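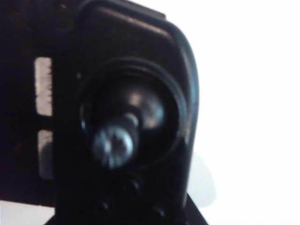

Friday, February. Notebook of the two-arm bench, corridor side.

Fault: right gripper does not release the handheld when the stop is pressed. Seen first at 14:20, repeated after lunch people came back and I could ask for a second pair of eyes.

I write this down slowly, so that the person who takes the bench on the next shift does not have to guess what I did.

We were running the Satti pick-and-hold routine. Both arms come down to the controller from opposite ends, close on it, lift it a little, hold, put it down, open. In the morning all was normal. After the pause I started the same routine with the same settings, and in the hold phase I pressed the soft stop, as the plan asks. The left gripper opened. The right one stayed closed. The screen showed "open" for both sides, and this is the part I do not like. If the screen says open and the fingers are closed, then a colleague can put the hand in there with a good feeling, and the arm can move.

I pressed the stop a second time. No change. Then I cut the power of the right gripper at the supply and the fingers could be pushed apart by hand, with a little force. The controller has no damage that I can find. My hands were outside of the table area the whole time until the power was off, and I ask everybody to do it in the same way.

What I checked after:

Cable of the right wrist. I moved it gently along the full length while a colleague watched the signal. No drop. I also changed it against the spare from the Kandutitz box, and the fault stayed, so I put the old cable back.

Force limit. It was set to 80 percent. In my notes from the last time it was 60-something, but I did not write the exact value then (my mistake). I set it down and tried again. The fault came again, but less often.

Position reading. I closed and opened the right gripper 19 times with nothing between the fingers. It opened each time. With the controller between the fingers I did 10 cycles, and it stayed closed in two of them. So it needs the load, or it needs the stop to come in the hold phase. I could not separate these two things today.

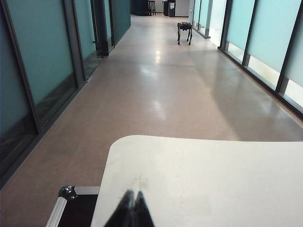 The log of the Custon driver gives a bit more. In both bad cycles the open command arrives at the driver, the driver answers "done" after a very short time, and the motor current does not change at all. In a good cycle the current makes a small peak and goes down. I think the driver answers from the commanded position and not from the measured one, but I have only the log and no source code, so please take it as an opinion. It would explain why the screen is so sure of itself.

I looked also for a mechanical reason. If a screw comes forward a little inside the gripper, the slide could jam under load and be free again without load. I have not opened the housing. For this I want the torque driver, which is at the moment with the Grotidness bench, and I do not want to do it with an ordinary screwdriver and then never know how tight it was before.

One more observation, maybe without value. In the good cycles there is a short click from the right side at the start of opening. In the bad ones I heard nothing. The ventilation was loud, so I would not build a theory on it.

State in which I leave the bench: right gripper supply off, red tag on the switch, left arm can be used alone with the single-arm routine. The two-arm routine is locked in the menu. Please do not unlock it to "only try once". I know the demand from the other group is there, but a gripper that says open when it is closed is a safety fault for me, also if it is small and slow.

I first wanted to write that the soft stop is good enough as long as we check the fingers by looking. I read my draft aloud at the bench to hear if it makes sense.
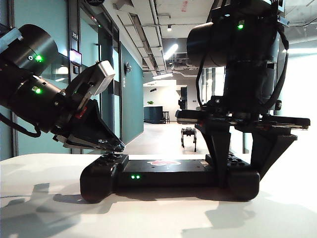
Looking is no measure at all, was the answer from across the table; on the other bench they also looked, for weeks, and one day the person who looked was on the phone. The proposal was to let the stop cut the gripper supply directly and to forget the message from the driver until it is understood. Against this I said that then the object falls down if the arms are high. Yes, it falls, and a fallen controller is cheaper than a finger.

I agree with it, and I took out my sentence. For the next days we do it so: hard cut on both grippers, lift height limited to a few centimeters, soft cloth under the work.

Open points:

Get the torque driver back, open the right housing, check every screw and write down the values before touching them.

Repeat the loaded cycles without any stop, to see if the load alone is enough.

Ask Custon which position the "done" message is made from. I have the mail half written and will attach the two log pieces.

Find out who changed the force limit, or if it was me.

Bench closed 18:05. Log files are in the shared folder under Satti, right gripper, February.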